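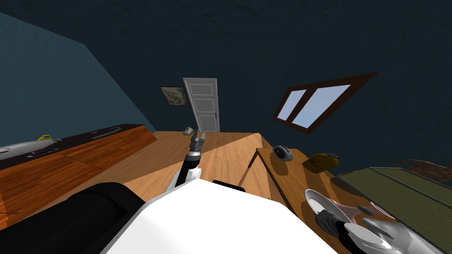

Most people replace a washing machine too early, and they do it because of how a repair is priced. A machine stops draining, someone comes out, and the quote lands at close to half the cost of a new one. The new one has a warranty and a delivery date. The old one has a mystery. I understand why people give up at that point. I have done it myself, and I regret it every time I run the replacement. We think of a household appliance as something with a set lifespan, when we think of nearly everything else in a house as something we keep up. Take a white paneled door with a small dark handle. If the handle comes loose, you tighten it or buy another handle. You would not price a new door. A washer with a bad drain pump is in much the same state, and yet the whole machine goes to the curb.

My own washer was a Merix, a plain top-loader with two dials and no screen. It ran for years in the basement and asked for very little. When the pump failed I called the dealer, who told me the model was old and that parts were getting hard to find. He may have believed it. I bought a Salholm the same week. A month later my neighbor Danylo Fedoruk, whose Merix was the same age as mine, had the same fault. He ordered a pump for 40 dollars and put it in with a socket set and a towel on the floor. His is still going.

I don't tell that story to say everyone should fix their own washer. Plenty of people can't, or don't want to, and anything with gas or a sealed cooling system should be left to someone trained. My complaint is with the advice we get. The person who tells you whether a machine is worth saving is very often the person who sells new ones. He doesn't have to be dishonest for that to matter. Sales pay for the showroom, and a repair ties up a van for half a day.

Independent repair shops used to balance this out. There was one on Sheehan Street, run by Marichka Hnatiuk, where you could carry in a part and be told what it was and whether it was the one that had failed. She closed the counter in November and now does house calls only. She told me the hard part was never the work. It was getting service manuals and codes out of manufacturers who would sooner deal with their own people.

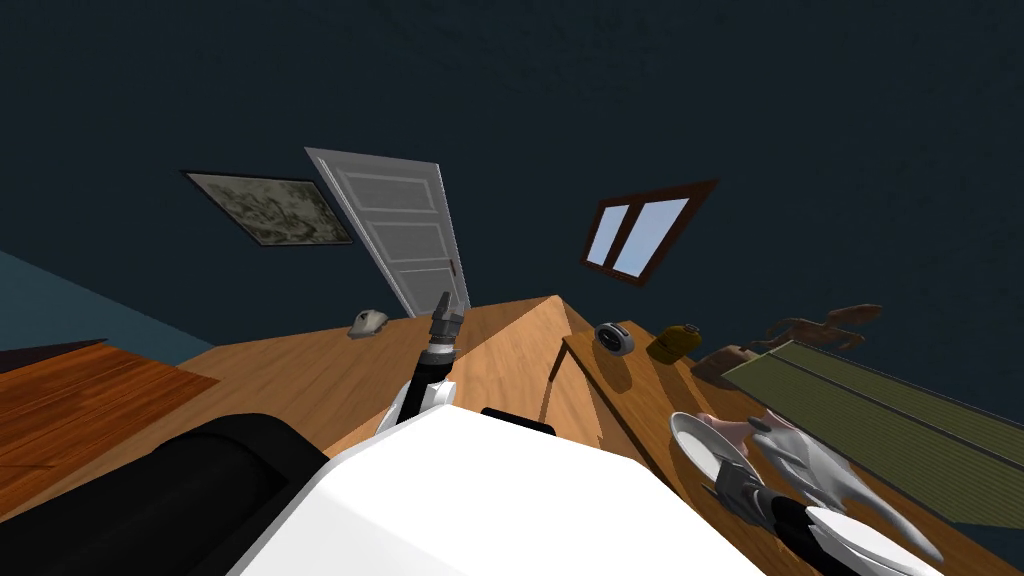

Is an old machine ever really not worth fixing?

Plenty of them reach that point. If the drum bearing has gone, or the outer tub is cracked, the labor alone will usually settle it. The same goes for a refrigerator with a dead compressor, unless it is fairly new or was expensive to begin with. But those are the big failures. Pumps, belts, door latches, inlet valves and thermostats are the small ones, and a machine shouldn't be thrown out over a small one.

What I would like to see is simple enough. The price of the common parts should be printed in the manual, along with how long the maker promises to stock them. A buyer looking at a 1,000 dollar washer could then see whether the pump costs 40 dollars or comes only as part of a larger assembly. The makers know these numbers on the day the machine goes on sale. Purex, the dealer where I bought the Salholm, had a leaflet on the extended plan at the register and could tell me nothing about parts.

The usual objection is that new machines use less water and power, so keeping old ones is a false economy. There is something in this for refrigerators, where a very old one can be expensive to run. For washers it depends on how often you wash and how hot. A household doing two cold loads a week will wait a long time for the savings to cover the purchase.

The Salholm, for what it's worth, has 6 cycles I have never used and a lid lock that sticks. I looked up the lock last week. It is sold only with the control board, and the two together cost more than half of what I paid for the machine.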